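Email this section
Print this section

3. Home use phase

Participants in the Larnero trial used the cleansing cream at home in the evening, in their own bedrooms or bathrooms, and came to the treatment room only for skin readings. The home use phase followed the single in-room facial described in Section 2. Its purpose was to find out how much of the change in skin feel reported after a facial is still reported when the person does the work alone, with the same cream and a plain cloth.
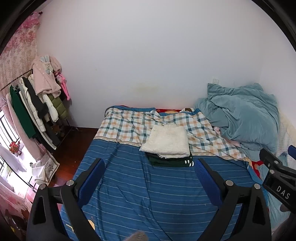
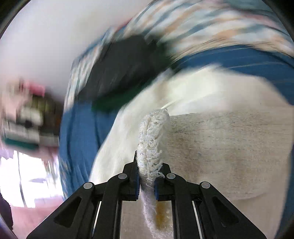

Figure 2. Left open over a bed with a striped blue sheet (first picture); closed on a twisted white cloth (second picture). Photos: Rodrigo Vidal.

3.1 Participants

We enrolled 67 adults through notices at two beauty salons and a language school. All of them described their skin as dry or combination and had not had a professional facial in the past season. People who were using a prescription skin product were not enrolled. Each participant was given a number, and the person who took the skin readings saw only that number.

Of the 67 participants, 41 completed the home use phase with a full diary. The others either missed the last reading or left too many evenings blank in the diary. We kept their first readings in the baseline table but left them out of the comparison between groups. Participants who dropped out had baseline readings close to those who stayed, though they were more likely to have said that they did not normally cleanse in the evening.

3.2 Products and routine

Two creams were used. The first, Ganevura, is a rich cleansing cream with a light apricot scent. The second, Flimness, has the same base without the scent and with less oil. Both were supplied in plain white jars with the name covered. Participants were told that the jars might differ in smell, and they were asked not to discuss them with anyone else in the study.

The routine was kept short. Participants wet the face with warm water, worked in one spoon of cream with the fingertips, and left it on while they soaked and wrung out a cloth. They then wiped the face from the center outward, rinsed the cloth, and wiped again. No toner or mask was used. A day cream could be used in the morning if it was one the participant already owned and had used before the study began.

Each participant received a set of cotton cloths and was asked to wash them without fabric softener. In an earlier pilot, several people had used face wipes in place of the cloth, and their readings could not be compared with the rest. We therefore asked in the diary each evening what had been used to take off the cream. The cloth was used on most evenings in both groups. A few people went back to tissues when they were traveling.

The phase lasted 12 evenings. This is shorter than the period used in many studies of facial products, but the pilot showed that diaries became thin after two weeks, and we preferred a short period with better records.

3.3 Measures

Skin moisture was read at the cheek and forehead after the participant had sat in the treatment room for a rest period with a clean, bare face. Readings were taken before the facial, on the day after it, and at the end of the home use phase. Three readings were taken at each site and the middle value was kept.

Participants also scored their own skin for softness, tightness and comfort on a five-step scale. The scale was printed on each page of the diary. They could add a sentence in their own words if they wished. Across the completed diaries there were 357 entries with such a comment, and these were sorted by topic by two readers working separately. Where the readers disagreed, the comment was placed in both topics.

3.4 Results of the home use phase

Cheek moisture rose after the facial in both groups and fell back during the home use phase. At the last reading it was still above the starting level in the Ganevura group. In the Flimness group it had returned to the starting level. Forehead readings moved in the same direction but were more scattered, and we do not rely on them here.

The scores for softness did not follow the moisture readings closely. Participants in both groups gave high scores on the evenings just after the facial – the period when moisture was also highest – but softness stayed high in both groups after the readings had dropped. Tightness was scored lower in the Ganevura group. Comfort was scored the same in the two groups.

The written comments help to explain part of this. The most common topic was the warmth of the cloth, followed by the smell of the cream. Comments on the cloth were just as frequent in the unscented group. Several participants wrote that they looked forward to that step and had begun to take longer over it. Xiao reported a similar result for warm towels used after shaving, although in that work the towels were applied by a barber.

Complaints were few. Some participants found the richer cream hard to remove near the hairline, and others thought the jars were awkward to open with wet hands. Mild redness was noted by participants in each group and had cleared by the next diary entry. No one left the study on account of a skin reaction.

Print this section | Email this section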